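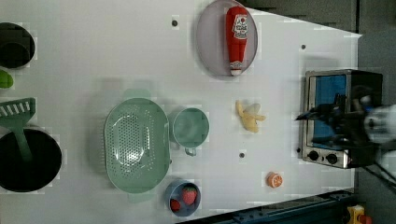
Re: [kitchenware-materials] Colour drift in pale PP mouldings after dishwasher cycling

On Wednesday a list member wrote:
> We are seeing a yellow shift in our pale green polypropylene
> bowls after 211 cycles at 65 degrees. Same resin and masterbatch
> as last year, moulder unchanged. White parts from the same press
> look fine. Is this detergent attack or is the antioxidant package
> running out? Has anybody separated the two?

Partly. We ran something close to it at Stovberg in February, on flat plaques instead of bowls, so allow for the difference in wall thickness.

The set was 35 plaques, 2 mm nominal, split between an alkaline tablet detergent and plain softened water. Both arms went to 387 cycles. Colour was read on a sphere instrument, specular included, D65, ten degree observer. The plain water arm moved very little in b*. The detergent arm moved steadily from the first reading, and the slope did not change.

If the stabiliser were running out I would expect a flat period and then a knee. A straight line from the start points to the surface, and a light wipe with dilute citric acid took back more than half of the shift on our parts. Try that on one bowl before you pay for OIT measurements.

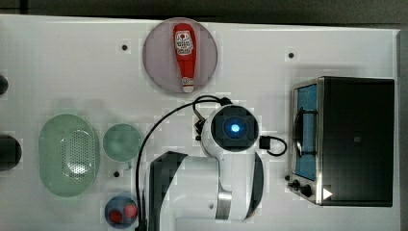 Two further points on your method. Measure in the same spot each time and mark the gate side, as flow lines near the gate gave us readings that differed more than the treatment did. Also keep an uncycled control in a closed drawer. Ours had been left on a windowsill and we lost a fortnight to it.

On tomato staining, raised further up the thread: treat it as a separate mechanism. The carotenoid goes into the polymer and citric acid does nothing for it. Daylight will fade it, slowly.

The Brunix rack we used holds parts at a steeper angle than the Zalow one, and spray coverage differs between them. Please state the rack when you post figures.

I can send the spreadsheet off-list. It has 1,185 rows and the column headings need tidying.

Opoku Polymer Testing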